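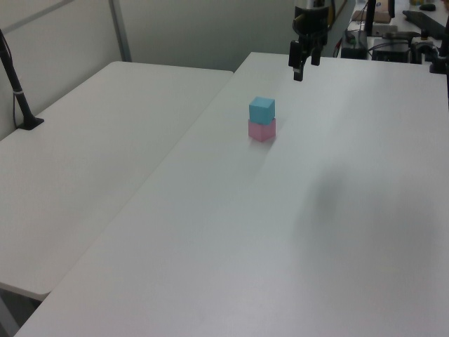 この記事は8分で読めます

Flandance「Geum」ブロック操作学習キット
機材レビュー/Clikero 編集部
2018/12/19

キューブを一つ、もう一つのキューブの上に載せる。Flandanceの「Geum」は、この作業をロボットアームに学習させるためのキットです。販売ページの見出しは「届いたその日から、積める」。Clikeroでも取り扱いの相談を受け、30日間の評価機を借りて使いました。結論を急ぐ方のために書くと、買ってよい人はいます。ただ、見出しに惹かれた人にはあまり勧めません。

価格と構成

本体価格は140万円(税別)です。含まれるのはグリッパー、取り付け用のブラケット、固定カメラとそのポール、発泡素材のキューブ一式、ソフトウェア「Titia」の初年度ライセンス。アームは含まれません。販売ページの一番大きな画像にはアームが堂々と写っているのに、別売である旨は仕様表の脚注まで読まないと出てきません。問い合わせの最初の一通がたいていこの件になるそうで、それなら見出しの横に書けばよいと思います。

作業台も別です。推奨は「白色、つや消し、平滑な天板」。折りたたみ式の長机でも動きますが、天板がたわむ机ではキャリブレーションのやり直しが増えました。アームを載せる側と作業面を別の机に分けると多少ましになります。そのぶん場所を取るので、設置面積の欄にある数字は信用せず、机を並べた状態で測ってください。

ケーブルは長めのものが付属します。長めというより余ります。まとめるためのクリップ類は入っていません。

何ができるのか

作業者がアームを操作して手本を見せ、その記録をTitiaが学習し、同じ配置に近い条件で動作を再現します。標準の課題は「水色のキューブをピンクのキューブに載せる」で、色の組み合わせは設定画面で変更可能です。

必要な手本の数は、カタログによれば200回。ここは正直に書いてあって好感が持てます。問題は、その200回を誰が、どんな姿勢で、どれだけ飽きずにやるのかという話がどこにもないことです。手本の途中で操作が雑になると、その雑さまできちんと学習されます。評価中、手本を担当した者が後半になって下ろす位置をやや左に寄せる癖をつけてしまい、再現時にもキューブは左へ寄りました。学習が働いている証拠と言えなくもないのですが、現場で欲しい証拠ではありません。

「成功」の数え方

販売ページでは高い成功率がうたわれています。数字そのものより、何を成功と呼んでいるかのほうが気になりました。

Titiaの初期設定では、上のキューブが下のキューブに接していて、一定時間落ちなければ成功です。向きは問いません。中心のずれも、落ちない限り問いません。角が揃った二段も、上が斜めを向いて片側にはみ出した二段も、画面には同じ緑色の印で並びます。判定の閾値は詳細設定の奥で変えられますが、販売ページの成功率がどの閾値で測られたのかは書かれていません。

Flandanceの技術窓口であるJaruwan Rungrueangさんに尋ねたところ、「公開している値は初期設定によるものです。姿勢の許容値を狭めた場合の値は、環境の影響が大きいため公開していません」との返答でした。返事は早く、ごまかしもありません。ごまかしのない返事が販売ページに載っていないことのほうを問題にすべきでしょう。

閾値を狭めて試すと、緑の印は目に見えて減りました。どの程度減るかは机と照明でかなり変わるため、当方の値をここに載せても比較の役には立ちません。購入前に、自分の机で、自分の許容値で試させてもらってください。評価機の貸し出しには応じてくれます。
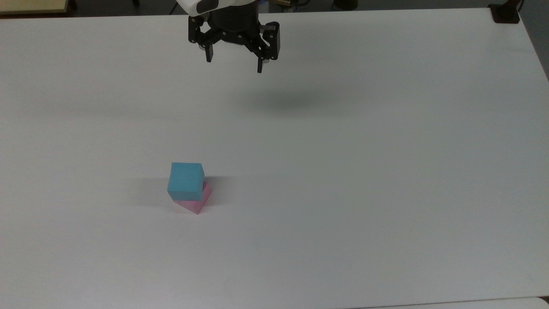 では、なぜずれるのか。把持の瞬間にキューブがわずかに回り、回ったまま運ばれる、というのがいちばん多い型でした。発泡素材は軽く、指先の当たり方が少し偏るだけで向きが変わります。放す瞬間に指へ引っかかって動く場合もあります。Titiaの記録画面では把持の前後を並べて再生できるので、原因を探すのは難しくありません。探したあとに直す手段が「手本を追加する」しかないのは物足りないところです。指の開き幅や下降速度を手で調整する項目は、現行版にはありません。

もう一つ、影の問題があります。アームとグリッパーは天板に影を落とします。輪郭のはっきりしない影なら平気でしたが、窓際で試した日は濃い影がキューブに重なり、ピンクの検出が外れました。カタログの「照明条件を選びません」は言い過ぎです。取扱説明書には「均一な照明を推奨」とあり、同じ会社の文書どうしで話が合っていません。信じるなら説明書のほうです。

グリッパー単体の出来

ここは褒めます。指先のパッドは交換しやすく、リンクのねじも一般的な工具で届きます。開閉の音は静かで、隣の席で電話をしていても気になりませんでした。可動部がむき出しなので指を挟みそうに見えますし、実際に挟まる構造です。学生に触らせるなら、動作範囲に手を入れない決まりを先に作ってください。保護カバーの設定はありません。

キューブ以外のものを持たせたい、という相談もよく受けます。グリッパーとしては持てるものが多そうです。ただしキットとしての保証対象は付属のキューブだけで、Titiaの判定機能もキューブ専用です。コップや工具を扱いたいなら、判定は自作になります。そこまでやる方なら、キットではなくグリッパーだけを買ったほうが安く済みます。単品販売の案内はサイト内の別ページにあり、キットのページからはリンクされていません。

Titiaのライセンス

初年度は込み、二年目からは有償です。更新しない場合も学習済みの動作は再生できますが、新しい手本の取り込みが止まります。机を替えたら手本も取り直しになることが多い製品でこの仕組みは、気持ちのよいものではありません。見積もりを取るときは、三年分を並べた書面を頼んでください。一年分だけの見積もりでは比較になりません。

手本の記録は書き出せます。形式は公開されており、別の環境に読み込むのにも苦労しませんでした。この点は同種の製品より開かれています。更新しないと決めても、集めた記録が手元に残るのは助かります。

ロードマップには「五月に姿勢判定を改良」とあります。改良が入ってから評価すべきだという意見もあるでしょうが、140万円は今の製品に払うお金です。予定は値段に含めずに考えます。

向いている人、向いていない人

模倣学習の授業や研修で、手本集めから再現までを一通り見せたい人には向いています。失敗の型がわかりやすく、記録画面で原因を追えるので、教材としてはむしろ失敗するほうが話が弾みます。画像認識の担当者がいて、判定を自分で書くつもりの研究室にもよいでしょう。

工程の自動化を検討している会社には向きません。積み上げの精度が必要なら、位置決め治具と従来型のプログラムのほうが早く、説明もしやすいです。「学習するロボット」を社内で見せたいだけなら、評価機を借りて見せ、返却すれば足ります。

お問い合わせの前に確認していただきたいこと

手持ちのアームの型番と、手首側フランジの規格
天板の材質と、荷重をかけたときのたわみ
窓の位置、ブラインドの有無
手本を担当する人と、交代できる人
許容できる位置と向きのずれ(数値で)
二年目以降のライセンス費用を出す予算の区分

最後の項目が空欄のまま注文されると、翌年に困ります。初年度の機材費で買い、更新費の出どころがない、という相談をほかの製品で何度も受けてきました。

評価機の貸出期間は30日、往復の送料は利用者負担です。アームをお持ちでない場合は、Flandanceの展示室で動作を見られます。その際は成功判定の詳細設定を開いてもらい、閾値を狭めた状態で動かしてほしいと頼んでください。こちらが訪ねたときは、頼めばすぐに変更してくれました。

次の更新では、別の机に移したときに手本をどこまで流用できるかを載せる予定です。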